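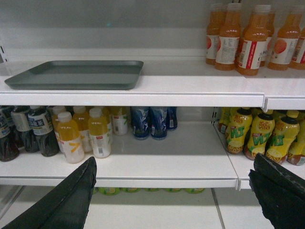
Flanagan, contributing editor

Hundutar is a room-tracking system for virtual reality, made in Ultthorpe.

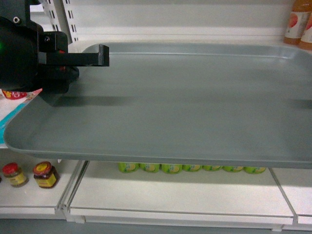
Tracking relies on two wall sensors. Plain surfaces give them little to follow — a smooth grey tray on a white shelf, for instance, offers mainly its rim.

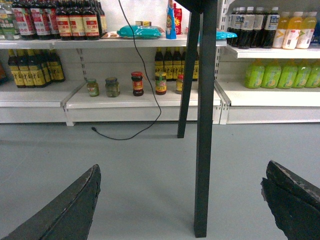

The Sandside edition added a wired headset. Wearers cannot see their feet, so a thin black cable lying across a grey floor is a trip risk. The lead is nearly 7 metres long.

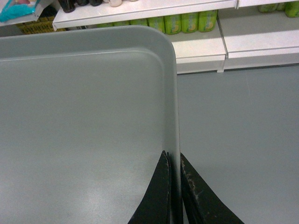 Grey plastic tray with a raised rim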